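6 min read

The cupboard that was going to save us money

Rhona Galbraith has 103 jars in her pantry in Keltport, and she'd like it known that she bought most of them in one go. They came as a set, with labels, from a home organising firm called Prundden. The idea was that she would buy rice and lentils in bulk, tip them into the jars, and watch the grocery bill shrink.

The bill went up. "I was buying things to fill the jars," she says. "I don't even like barley."

I've heard versions of this all winter. Decanting, as the trade calls it, is sold as thrift. The pitch goes that if you can see your food you'll eat it, and if you eat it you won't bin it. It sounds like common sense, which is usually my cue to ask for the numbers.

Prundden sent me a brochure. It says customers "report less waste". When I asked which customers, and how much less, I got a second brochure.

Évan Gaillard used to manage a bulk store and now teaches budgeting at night in a community hall. He doesn't mind jars, but he doubts they do much on their own. Rice keeps perfectly well in the bag with a peg on it, he points out, and the bag has the cooking time printed on the back. Once you've thrown that out you're guessing, or you're writing it on a label in nice handwriting. He also thinks people overrate bulk prices. In his classes he gets everyone to bring a receipt and work out the cost per kilo, and the big sack often loses to whatever is on special.

Then there's the gear. Rhona's set cost more than a month of groceries. Udell, a rival, sells a stackable range in 3 colours and a subscription for replacement lids. I asked their spokesperson, Olumide Ibrahim, how long a household would need to use the range before it paid for itself. He said it depended on the household. I'm sure it does.

To be fair, Natsumi Ebihara swears by hers. She had pantry moths last July, and hard containers with tight lids kept them out of her flour. I'll give them that one. She bought hers second-hand, mind you, and none of them match.

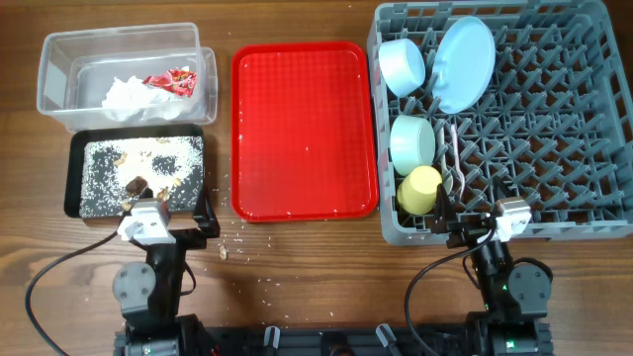 What to do before you buy anything

Eat what's at the back of the shelf. Write down what you throw out for a month, and be specific, as "veg" won't tell you much. If dry goods hardly turn up on the list, jars won't help you. Rhona's list was mostly salad leaves and half-used tubs of yogurt. She's selling the jars now, labels included, and she's keeping four for the moths she hasn't had yet.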